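Part 4: Setting up your Gandura sourdough kit (the first loaf and after)

I've baked on this setup for years, so take these steps as one home baker's way of doing it.

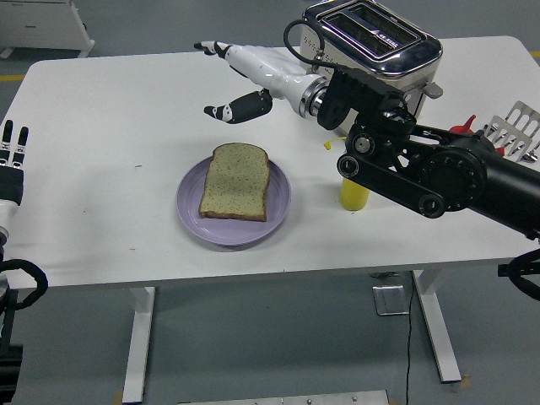
Before you slice

1. Give the loaf two hours on the rack. I know, I know, it smells amazing! Cut it early and the middle goes gummy.

2. Set the slicing guide to the second notch. Third notch is lovely for soup, but it'll jam in most toasters.

3. Saw gently and let the knife do the work. My mate Torquil Galbraith leans on his and ends up with wedges (sorry, Torquil).

Note: seeded doughs crumble more on day one, so I leave mine till morning.

Storing and freezing

4. Wrap the cut end in the cotton bag, never plastic. It's good on the bench for three days.

5. Freeze the rest in slices, with baking paper in between, and toast straight from frozen.

Caution: unplug the toaster before you go fishing for a stuck slice, and keep metal tongs right out of it.

Feeding the starter again

6. Tip out all but 20 grams, then stir in 200 grams of flour and 200 grams of lukewarm water. Use the big jar for this, as the small one will overflow all over your favourite tea towel.

7. Lid on loosely, and leave it somewhere warm until it's doubled. In April mine takes till teatime.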